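What the Arm Took Over: Automation at a Computer Refurbishing Shop
By Anum Farooqui
January
14 shares | 3 comments

When our teacher, Mrs. Qureshi, told us to find a workplace that was changing and go spend time in it, I thought of Zernel right away, because I walk past it on my way to the bus. It's a refurbishing shop in Lodlow that takes in old office desktops, fixes them up and sells them on to schools and small businesses. I had never been inside before, and I have to say everyone there was kinder to me than they needed to be (I asked a lot of questions, some of them twice).

For years all the bench work was done by hand. Then the owner, Shamim Durrani, brought in a robot arm to help with the fiddly part, putting processors and memory back into cleaned machines. She told me she went back and forth on it for a long while. The shop had sent out 520 computers the year before, and she had orders for 642, and the same people to do them with.

I was most curious about the processor step. Khurram Swati has been at the bench longer than anyone, and he explained that the chip has to be held level and lined up with the socket before it goes down. The pins in there are tiny, and he admits he has bent a few in his time!
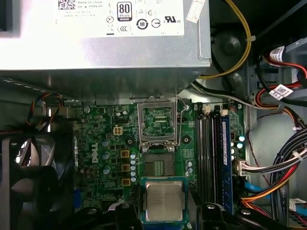

The gripper holding an Intel processor near the open socket of a Dell board.

What surprised me is how much Khurram's day has moved around. He used to lean over open cases from morning until closing, and his neck hurt most evenings. Now he sets out the parts, watches the arm, and steps in when something looks off to him – a cable in the way, or a lever that isn't up far enough. He says his neck is better and his eyes are more tired. He also misses the radio, which he turned off so he could listen to the arm moving.

Rizwan Talpur is newer and had a different feeling about it. He came to the shop hoping to learn repair with his hands, and he worried that he'd only learn to press start. Shamim listened to that, and I thought it was good of her. On Monday afternoons he now builds machines from start to finish with Khurram next to him – no arm involved – and the slower pace is allowed. 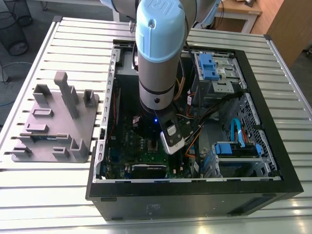

Did anyone lose their job when the arm came in?
All of the bench staff stayed on, though Shamim did put off hiring one more person she had planned for.

I kept thinking about that last part on the bus home. It's hard to interview a person who was never hired, so I don't have their side, and I think my report is a bit thinner for it. Mrs. Qureshi suggested I go back in the spring and ask whether the opening ever got posted, and Khurram has already said I'm welcome.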